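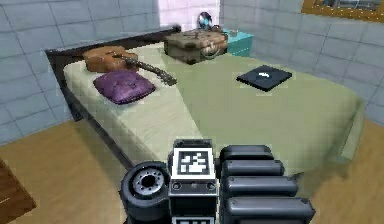
Bed Frames: Stopping Squeaks, Wobble and Sag

Filed under: Bedroom, Hardware, Maintenance
Updated November 2025 by Gunnlaugur Mikkelsen

Most bed noise comes from the joints between the side rails and the headboard posts. The mattress is seldom the source. Before buying parts, strip the bed, lift the mattress off and press down on each corner of the bare frame in turn. Then push the headboard sideways. A click at the post points to the rail bracket. A long creak along the rail points to the slats.

Tools

Hex keys or a socket set to match the bolts, a screwdriver, a flashlight, a block of plain candle wax, a strip of felt or thin cork, wood glue, two clamps, and a level.

Rail bolts

Loosen every bolt a half turn first. Square the frame by measuring corner to corner both ways. The two diagonals must match. Retighten in a crossing order, a little at a time, and measure again at the end. Tightening one corner fully before the others pulls the frame out of square, and the bolt will work loose again.

Use a flat washer under each bolt head. If the old washer has sunk into the wood, replace it with a wider one. Do not use a power driver on cross dowels or barrel nuts. They strip without warning.

Hook-in rails

Older frames often have steel hooks that drop into slots in the post. Wear shows up as bright metal on the underside of the hook. Lift the rail out, rub wax on the hook faces and seat it again with a rubber mallet. If there is still play, fold a piece of felt over the hook before seating it. A cut from an old bicycle inner tube also works but makes the rail harder to remove.

Slats

Wax the ends of each slat and the ledge they rest on. Fix the first and last slat with one screw per end, with pilot holes. The rest can be tied together with webbing so they do not drift.

Slats that bow downward can be turned over as a short-term measure. Replace any slat with a crack or a loose knot near the middle. Check mattress width before ordering. The Skuldale slat set I fitted in May was cut for an inside width of 154 cm and needed trimming with a fine saw.

Center support

A wide bed needs a rail down the middle with at least one leg to the floor. Set the leg so that it just touches with the mattress on. A leg set too high lifts the slats off the side ledges and starts a new noise. On carpet, recheck the height after a month, when the pile has packed down.

Loose headboard posts

Take the joint apart if it moves by hand. Scrape off the old glue down to clean wood, dry-fit, then glue and clamp overnight. New glue does not hold on old glue. Wipe squeeze-out with a damp rag before it skins over, especially on dark finishes, where dried glue leaves a pale mark that stain will not cover.

Floor contact

Put felt pads under the posts on hard floors. On an uneven floor, shim the short post with cork. Check with the level across the rails, head and foot.

Recheck all bolts after 8 weeks, then once a year.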